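About the Stusero Robotics Club

Stusero is the student robotics club at Clumstead High, and we teach robot arms to do kitchen chores. Why chores? We tried mazes and line followers for a few years and they were fun, but putting things away is so much harder than it looks, and we love it! A spoon has a round end, a long end and no flat place to grab. You can spend a whole semester on a spoon.

We meet in room 463 after the last bell and usually stay until 6 p.m., later when a contest is coming up. Anyone in grades nine through twelve can join. You don't need to know how to code or have ever held a screwdriver. Half of our current members came in from art, band or cross country, and they picked it up fast.

What we work on

New members start on the Rudari bench, our own set of practice tasks that former students wrote and that we keep adding to. You begin by moving one arm by hand and learning how wide the gripper opens. After that you get both arms, and then you get the utensil holder, our favorite task and the one everybody has opinions about. The goal is simple to say: each utensil ends up standing in the holder, and the holder stays standing too. 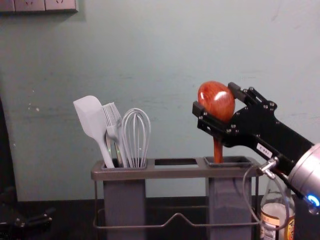
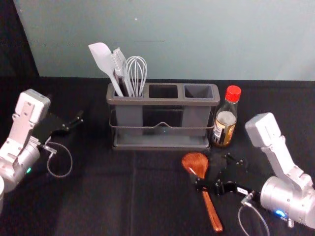 The utensil task: the gripper with the wooden spoon at the holder (first photo) and reaching toward it on the table (second photo).

Every run gets saved and goes into our run log, good or bad. Last year's group logged 864 runs, and this year we're shooting for 900. We watch the messy ones together on the big screen with snacks, and that's where most of our best ideas come from – somebody yells "go back, go back!" and we find out the wrist turned too early.

The Beneš Cup

In April we take our work to the Beneš Cup, a regional contest for school teams. Each team gets a table, a short list of household tasks and one practice round. Our best score so far is 628 points, and yes, it is written on the whiteboard in permanent marker. We go for the contest, but also for the hallway, where teams trade code, spare screws and gripper ideas between rounds.

How to join

Come by room 463 in September or January, when we run our beginner weeks. There's no tryout and no fee. Wear shoes you can stand in for a while, tie back long hair, and bring a notebook if you like to sketch. Families are welcome at our open bench night in May – you can drive an arm yourself, and we'll happily talk about spoons for as long as you'll listen.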